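Trallero Issues Safety Notice on Gripper Release Fault in Two-Arm Garment Handling Units

Mukside, 30/09/2018 — Trallero, a developer of two-arm handling systems for household textiles, today issued a safety notice covering units that run the Wundby motion controller. Under certain conditions, a gripper commanded to open may close again without a valid command. The company has stopped unattended operation of all affected units until a software correction is installed. No injuries have been reported.

The fault was found during garment handling work at the Trallero test site in Mukside. The work consists of picking up a single item of clothing from an upholstered surface, spreading it between two grippers, folding it and setting it down. The right gripper released a garment, opened to its full width, and closed again almost 2 seconds later. A technician was reaching for the garment at the time and withdrew her hand before contact. She was not hurt. Operation was halted at the emergency stop and the unit was left powered down until the logs had been copied.

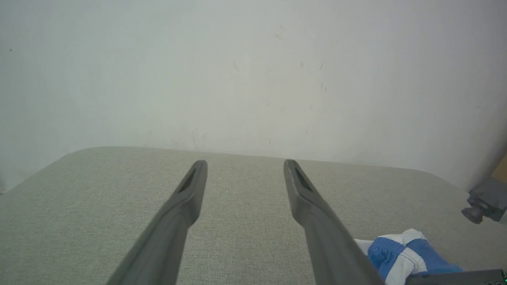 The release fault occurs in the interval after a gripper reports that it is fully open. During this interval the controller is required to hold the open position until it receives a new grasp command. On affected units, a brief loss of communication between the controller and the gripper motor causes the last stored command to be sent again when the connection returns. If the stored command is a grasp command, the fingers close. No warning is shown to the operator, and the fault log records the event only as a normal reconnection.

Trallero engineers repeated the fault on the bench by interrupting the motor connection on purpose. In a series of 70 interruptions, the fingers closed without a valid command 2 times. Both events followed an interruption that began after the open position was reached and before the stored command was cleared. Interruptions at other points in the cycle had no effect on finger position.

"The open state was treated as safe, and the software did not enforce it," said Garnet MacPherson, head of product safety at Trallero. "An operator who sees open fingers has reason to believe they will stay open. Until the correction is in place, that belief should not be relied on."

Closing force at the fingertips is limited in hardware, and the limit was working correctly in every recorded event. The company nevertheless classifies the fault as a pinch hazard. The fingers are narrow and taper toward the tip, and the force is applied over a small area. There is a further risk that a garment caught by an unexpected closure will be pulled when the arm begins its next move.

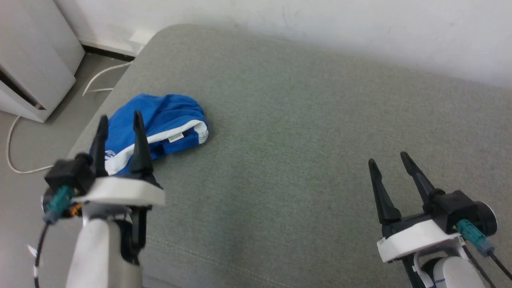 Both grippers of a two-arm unit during garment handling work on a sofa seat.

Sofa seats and other soft surfaces need particular care. Users often straighten or remove clothing by hand between cycles on these surfaces, which places the hands close to the fingers during the interval in which the fault can occur.

Until the corrected software is installed, users of affected units are instructed to do the following:

Stop all unattended operation.
Press the emergency stop before placing, moving or removing any garment by hand.
Keep hands, hair and loose sleeves away from the fingers whenever motor power is on, including when the fingers are open and still.
Check that the motor cable connectors are fully seated on both arms before each session.
Report any finger movement that was not commanded, and keep the log file for that session.

Reseating the connectors makes an interruption less likely but does not remove the fault. It should not be treated as a repair.

The corrected software clears the stored command as soon as a gripper reports open. It also requires a new command from the operator station after any loss of communication, however short. The correction is now under test at the Kennedy facility.

"We will not release it on bench results alone," said Brock Zacharias, controls engineer at Trallero. "It has to go through full folding cycles on both arms, with the connection interrupted at every stage."

Units delivered before May use an earlier controller and are not affected. The controller type is printed on the label inside the rear cover of the base. Users who cannot read the label should treat the unit as affected and contact Trallero product support with the serial number.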